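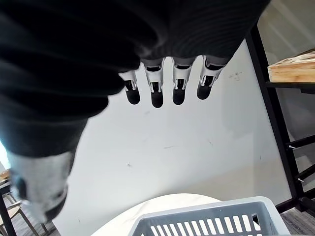 Posted Sat 7 February by L. Bermúdez, in Short Fiction

Stocktake at Medell

The shop at Medell sold vegetables from wooden crates, tilted forward on a fixed slope. The slope had been set by the previous manager and recorded in the shop book. The new manager read the entry on her first evening and found no fault with it.

The wall by the black shelving was plain and carried a few grey scuffs. She entered these under Fabric, Minor. Paint for the wall would have to come from Rurkberg, and the carrier from Rurkberg charged by the crate, whatever was in it.

She then wrote up the produce. Bitter melons were laid lengthwise. Cucumbers went in two places, being the line that sold fastest in February. Carrots kept their tops. Sweet potatoes shared a crate with tomatoes, an arrangement she queried in pencil and left standing.

The opening stock was 400 kilos. The closing stock, by the same scale, was 185. The till accounted for all of the difference except 9 kilos, and the 9 kilos were carrots.

She weighed the carrots again. She checked the scale against the brass weights, and then the weights against each other. The figure held. In the shop book she found the same shortage on the same line for every winter back to the first page, each time in a different hand, each time initialled and passed.

She put down her pen and rang the depot.

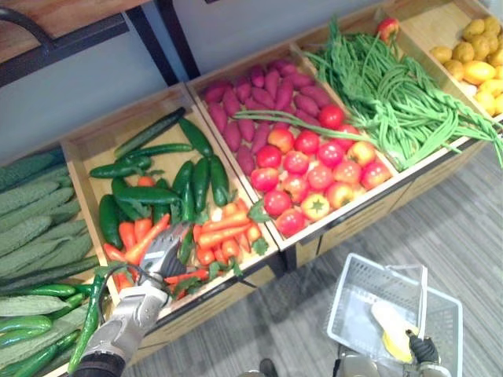
Nurkow answered on the second ring and said that the carrots were correct. They had been correct for 2,000 deliveries. The shortage was allowed for at the depot end and went out on the van with everything else.

She asked where it went after that.

Nurkow said it was a matter for the shop, and asked if she wanted the same again on Monday.

She looked along the crates. Then she ordered the same again, wrote 9 in the column, and put her initials beside it.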